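Workshop notebook, December entry, kettle on, started at half past four in the afternoon

Back from Pollstead with the last of the bookcloth, and I want to get the Purkville ledger written up before I forget what I did to it, which I have a dreadful habit of doing. The big table was well covered all week, and I did all my cutting on the small board by the window.
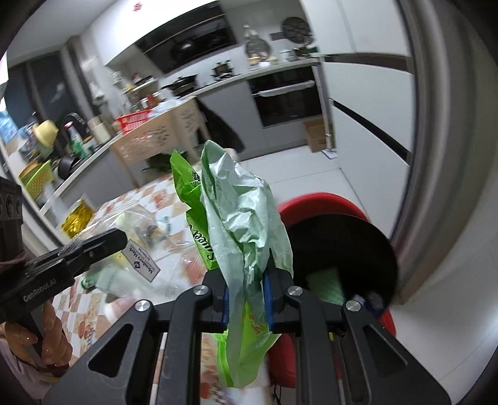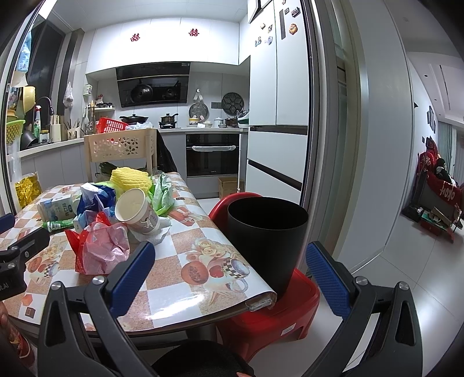 Now, the ledger. It is a parish account book, the first entry dated 1663, and it came to us with the back board hanging by one cord and the spine leather gone to red powder that gets on absolutely everything (my cuffs, the tea towel, the inside of one ear). There are 400 leaves, all of them rag paper and most of them in lovely condition, considering. Whoever kept the accounts had a nice open hand and a great fondness for candles, judging by how often they bought them, and I lost a good part of one morning reading when I should have been brushing. I have no regrets about that at all.

The damage is mostly at the two ends. The first 21 leaves have been damp at some point, and there is a brown tide line running up from the bottom corner that gets fainter as you turn the pages. The paper is soft there, nearly like blotting paper, and I was frightened of it to begin with. I went over each leaf with the soft brush, then the smoke sponge, keeping well away from the ink, and then put a thin coat of weak size on the corners only. Two coats on the title leaf. It has firmed up beautifully and the corners now lift without flopping.

Paste notes, as I am always asked and always have to guess: wheat starch, one part to five of water, cooked slowly and stirred the whole time, left overnight, then pushed through the sieve twice. The first batch had lumps in it and I threw it out. For the tears I let it down until it was like single cream. Do please label the jar if you make some — I very nearly used the old thick paste on a tissue mend, and it would have cockled dreadfully.

Tissue: I tried the Plasamora paper first because we have so much of it, and it is a pretty thing, but the tone is too yellow against these leaves and it showed on every mend. Went over to the plain Saber tissue, the thinner one, torn along a water line so the edge feathers out. Much happier. You have to tilt the page to find the repair. I would keep the Plasamora for the Victorian things, where the paper has already gone the colour of weak tea and it would sit in very nicely.

Mended 70 leaves so far, counting the little nicks at the fore-edge, and each one has had its turn between blotters under the glass weights. I moved too quickly with a batch on the second day and took them out while they were still cool to the touch, and three of them had curled by the morning. Damped them again, back under the weights, left them alone for a full day, and they came out flat. Lesson learnt, and not for the first time, I am sorry to say.

The sewing is better than I feared. The cords are sound except the one at the tail, and I think it can be extended with new cord frayed out and pasted down, so there is no call to pull the whole book. I would so much like to keep the old sewing! It is good work, quite tight, and the thread has hardly gone anywhere. I did find one section that had been put in upside down, and the page numbers show it has been that way since before they were written in. It stays as it is, with a note in the record.

Still to decide is the spine. There isn't enough of the old leather to put back, only a strip with part of a tooled line on it, so it will have to be new calf, dyed down, with the old strip laid over. I cut a sample and dyed it this afternoon and it came out far too orange. Will try again with more of the brown and a good deal less enthusiasm.

To do next: finish the fore-edge nicks, fray the new cord, order more blotters, write to Purkville about the boards and ask whether they want the old repair label kept inside the front one. I should think they do, but it is their book.

Press left closed overnight, please don't open it.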